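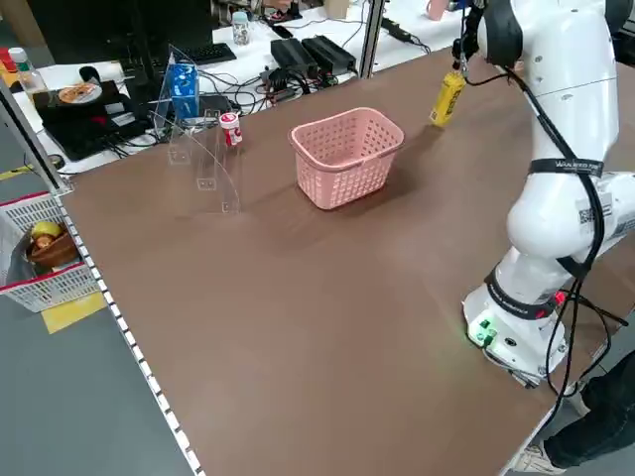
A basket for the things that travel
Interview by Aisyah Liem
2018-04-30

Eftychia Vasilakis has written about household order for the Pellden newsletter for six years, and in this time she has changed her opinion on baskets twice. At first she recommended them for everything. Then she was against them completely. When I spoke with her last week she was in favor again, with conditions.

"The pink one with the small square holes is my favorite type," she told me. "It is plastic, it has two handles, you can see a little bit through the walls. It costs almost nothing. I have given this kind of basket to my mother, to my sister and to two neighbors."

Her idea is simple to explain. Every home has things that stay in one place and things that travel. A bottle of cleaner travels from the kitchen to the bathroom and back. Shoe polish travels to the door. Salt, in her family at least, travels to the balcony in June and returns when the weather turns. For those, she uses a basket with handles. The things that stay can go on a stand or a tray, and she prefers clear acrylic.

I asked why clear. I have one at home myself and I find that it shows every fingerprint.

"Yes, it shows them," she said. "You wipe it. But on a brown table a clear stand almost disappears, and then you look at the object and you don't look at the furniture for the object. I had a bamboo one from Birkett before. It was beautiful and I never saw what was on it."

She is strict about height. In her opinion, a tall bottle should not live on an open stand near the edge of a table, where a sleeve can catch it. It should go in the basket, standing up, with its neighbors close enough to hold it. Small containers are allowed on the acrylic. When a reader named Khairul Subramaniam wrote to her that his tall bottles always fell over inside the basket, she answered that his basket was too large, and she still thinks so. 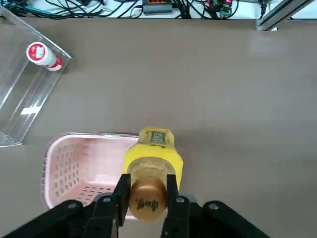
"People buy the basket first and afterwards they look for what to put inside," she continued. "Please do it in the other order. Put your things on the table, all of them, also the ugly ones. Take the tallest bottle and hold it next to the basket in the store, or measure it at home if you are shy. If the wall of the basket reaches less than a third of the bottle, the bottle will lean."

Her column on this subject received 681 letters, more than anything else she has written. Many of them were about color. Some readers could not accept pink in the kitchen, and one, Corina Zamfir, sent a long and very polite letter in defense of gray.

"I answered her that gray is fine," Eftychia said, and she laughed. "But a yellow bottle in a pink basket, I can find that from the other side of the room. With gray in a gray cupboard I am searching again. She wrote back that she does not own anything yellow. So we stopped there."

We also talked about labels. She used them for years, printed on a small Jedov machine, and now she has given them up for baskets. The contents change too often, she explained, and a wrong label is worse for the family than an empty one. On jars she keeps them.

For cleaning the basket she uses warm water, dish soap and an old toothbrush for the holes. She leaves it upside down overnight on a towel. The acrylic gets only a soft cloth, never the rough side of a sponge, and she told me this in a voice that made me think of my own stand and how I have treated it.

Before I left, I asked what she would put away first in a room where every surface is full.

"The table," she said. "Start with the biggest table and take the travelers off it. The drawers can wait until next month."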